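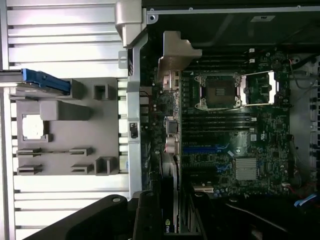

Wednesday night, side panel off.

The old Fultska workstation cost 1,899 new. I paid less for it than for lunch for two.

Blue latch on the panel bracket, so I assume that one's meant for fingers. The beige thing hanging over the board has no such manners.

Upper memory slots are empty. I have 2 sticks from a dead Bisia — wrong kind, of course.

Ordered 3 more from Fikier. Delivery in 9 days. The dining table is spoken for until then.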